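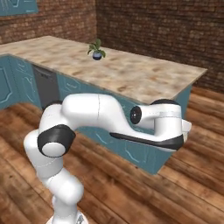

Section 4: Preparing the Scoreboard and Match Clock

4.1 Before you begin

This section applies to clubs using the Wilivow match-day system at county, league and schools fixtures. It should be read by the person who will operate the scoreboard and by the person who will keep the official time. Where one person performs both duties, that person must be shown as Operator and as Timekeeper on the team sheet screen.

You will need:

The control unit and its mains lead
The club key card
The signed team sheets from both sides
The referee's confirmation of the length of each half

Note: The control unit will not accept a fixture until both team sheets have been entered. A sheet may be amended up to the throw-in, but not afterwards.

4.2 Setting up the fixture

1. Connect the control unit to the mains and switch it on at the side. Wait for the green light to stop flashing.

2. Place the club key card on the reader. The name of the club appears at the top of the screen. If another club's name appears, remove the card and see Section 9.

3. Select New Fixture, then choose the competition. For a challenge match, choose Other -- the result will be stored but will not be sent to the league table.

4. Enter the home and away sides. Names longer than the display allows are shortened automatically. Tuven Emmets, for instance, is shown as TUVEN.

5. Enter the players by shirt number, beginning with the goalkeeper. Substitutes are entered on the second page.

6. Press Confirm. The scoreboard shows both names with the score at nil.

Caution: Do not press Confirm while anyone is working on the scoreboard or its ladder. The display carries out a full light test at this point.

4.3 Setting the clock

1. Select Clock, then Length of Half.

2. Use the arrow keys to set the minutes agreed with the referee.

3. Choose Count Up or Count Down. Count Up is the usual setting for football and hurling.

4. Start the clock on the referee's whistle and at no other signal.

Note: The public clock is for the information of spectators. The referee's watch remains the only official record, and no appeal may be based on the scoreboard.

4.4 Recording scores

Press Goal or Point under the name of the scoring side, then enter the shirt number. If the scorer is not known, press Skip and complete the entry at half-time. To remove a score entered in error, hold Undo for 2 seconds. Only the latest entry can be removed in this way -- earlier entries must be corrected on the match report screen.

4.5 Cable runs

The standard cable is 40 metres long. At larger grounds, such as Etville, the extension reel should be used. Cables must be laid behind the pitch rail and covered wherever the public may cross.

Caution: Never join two extension reels.

4.6 Further help

Questions about fixtures and team sheets should be sent to Raluca Pop at the Wilivow support desk. Faults with the display are dealt with by Paavo Räsänen. Please quote the serial number printed on the base of the control unit.

Section last revised: 8th January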